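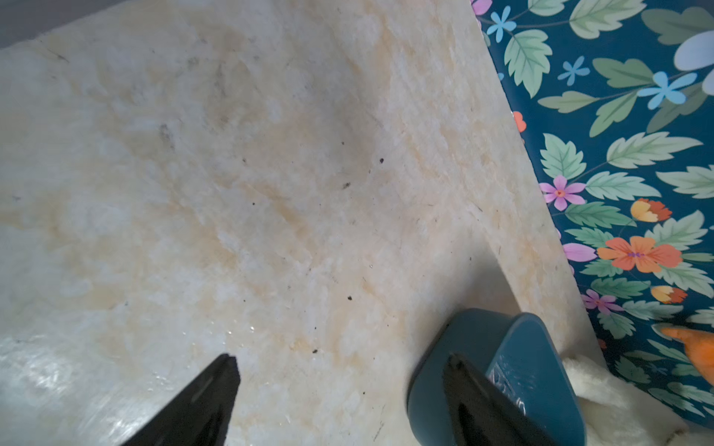
Collecting for the scoop task started again this week, and I said I would write up how it goes, so this is the write-up.

The job is simple to say. The arm picks up a scoop, moves it somewhere, and puts it down. A person drives the arm with a pair of hand controls and the system records what the wrist camera sees along with where the joints are. One recording is one episode. We want 200 episodes on each surface before we train anything, and we have two surfaces so far, the marble slab and a bare tabletop.

I did the marble. Sheena Moffat has the tabletop and is well ahead of me.

Marble is harder than I thought it would be. It's polished, so it throws light back up into the wrist camera, and where the bright patch lands depends on how the arm is leaning. Last December we trained on a matte gray mat only, and when we moved the arm to anything shiny it would drift toward the glare and close on air. Krisztina Pálfi wanted the glare left in this time. I wanted to hang a diffuser over the lamp. She won, and I think she was right, but it does mean that when I'm driving I have to ignore the screen a little and trust my hands.

The slab also goes down at an angle to the arm, and I turn it every 15 episodes. Same with the backdrop. We've been using printed cloth, the louder the better. The one I have now is dark teal with leaves and big flowers all over it, which makes the teal scoop a pain to pick out when it sits near the edge of the stone. I left it that way for two blocks and then swapped to a plain one.

We call things by silly names so the folders are easy to tell apart. The marble set is Tirnavura and the tabletop set is Flallance. Skye MacRitchie picked both. The labeling tool is called Trerus and that one was there before me.

A few notes on driving, mostly for Alasdair Shearer, who takes over from me next week.

Come in low and slow. If both fingers touch the rim at the same moment the scoop stays put. If one gets there first, the scoop slides on the stone and you chase it.

Don't wipe the slab between every episode. I was doing that for the first block and it cost me a lot of time. Small specks are fine and should be in the data. Wipe it when you turn it.

Keep the plush toys in the shot. They're there as clutter and they should be close enough to the scoop to get in the way. If you knock one over, leave it where it falls and carry on with the episode.

If you drop the scoop, pick it up again and finish. Mark it as a recovery in Trerus. Please don't delete it. I deleted six of these on the first morning before Senga Crichton told me they were the ones she wanted most, and I had to go and make six more on purpose, which is not the same. A drop you mean to do looks different. You open the fingers too cleanly.

Stop when you get tired. I can see it in my own recordings. Late in the afternoon the paths get short and jerky and I start skipping the little pause before the grip. Senga went through one of those blocks with me and threw out most of it, and I couldn't argue.

The part I still don't have a good answer for is how much alike the episodes should be. If I do the same neat approach every time, the model learns a neat approach and falls apart when the scoop is turned around. If I come in from all over the place, it takes a lot more episodes before it learns anything. What I've settled on is to change where the scoop starts and which way the handle end points, and keep my own motion fairly steady. Krisztina thinks I should vary the height too. I may try a block like that and train on it by itself to see.

Ahn, the machine we train on, is booked through the weekend for somebody else's run, so there won't be any results until next week at the earliest. I'll post the grasp numbers for marble and tabletop side by side once I have them, even if they're bad.

Alasdair, the spare grip pads are in the second drawer. The left hand control sticks a bit when it's been off overnight, so squeeze it a few times before you start recording.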